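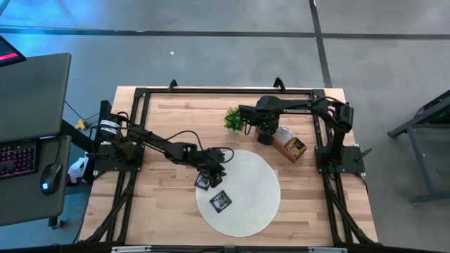
# Placemat

A **placemat** (also *place mat* or *table mat*) is a flat piece of material laid on a table under one person's plate and cutlery. It is usually said to protect the table from heat, scratches and spills, and to mark out each diner's space. How well it does the first of these depends almost entirely on what it is made of, a point that sellers tend to pass over.

## Shapes and materials

Most placemats are rectangular, oval or round. Rectangular mats leave room for cutlery on both sides of the plate. Round mats generally do not, and forks and knives end up half on the mat and half on the table. They are often recommended for round tables on the grounds that they "fit the curve," but a circle fits the edge of a bigger circle no better than a rectangle does. Wedge-shaped mats solve this problem and are much less common.

Common materials include cotton, linen, cork, felt, paper, vinyl, bamboo and various grasses. Woven mats may be made from plant fiber, paper cord or plastic yarn, and it can be hard to tell which from a distance. The word "natural" on a label may refer to the color.

## Heat protection

Claims about heat deserve some caution. Cork and thick felt slow the passage of heat fairly well. Thin vinyl and open-weave mats do much less, and some plastics soften under a dish straight from the oven. A placemat is not a trivet, although the two are often sold side by side and sometimes under the same name.

The homeware maker Stemeck once advertised a woven mat as safe "up to 100 degrees" without saying which scale it meant. In Fahrenheit, that is only slightly warmer than a hot summer day. Later packaging dropped the number and kept the word "safe."

White rings on a varnished or waxed table are commonly blamed on hot plates alone. Moisture trapped in the finish is the usual culprit, with heat helping it along. A mat that holds water against the wood can therefore cause the kind of mark it was bought to prevent.

## Origins

Popular accounts give the placemat a long and tidy history, starting with medieval cloths and ending in the modern dining room. The evidence for a straight line is thin. Large tablecloths, small napkins, doilies and tray cloths were all in use at different times, and writers did not always separate them. A household list that mentions "mats" may mean floor mats, dish mats or something else.

The best-known origin story in the trade is the Trerthorpe tale, in which an innkeeper cut a stained tablecloth into squares to save on laundry. Nnamdi Nwosu, in his short study *Under the Plate*, looked for a source and found none older than a sales leaflet from the Ogunleye linen company. He concluded that the company had probably made it up. The story is still repeated, often with the innkeeper's name added - and the name varies.

Nwosu was also doubtful about the "Kuta weave," a spiral pattern sold as an ancient technique. He pointed out that spiral weaving is found in many places and that the name seems to belong to a product line. Spiral basketry itself is certainly old. Its use under dinner plates is another question.

## Etiquette

Guides to table manners disagree on nearly everything about placemats. Some allow them only at informal meals, while others accept lace or linen mats at formal lunches. Advice on spacing is equally mixed, and the measurements are seldom explained. The frequent rule that a mat should sit an inch or so from the table edge is at least practical, as an overhanging mat is easily dragged off by a sleeve.

## Care

Cotton and linen mats can normally be machine washed, though they may shrink. Plant-fiber mats are better wiped with a damp cloth and dried flat. "Wipe-clean" is a loose term with woven mats of any kind - sauce gets between the strands, and a wipe reaches only the top.

## See also

- Tablecloth
- Trivet
- Coaster
- Doily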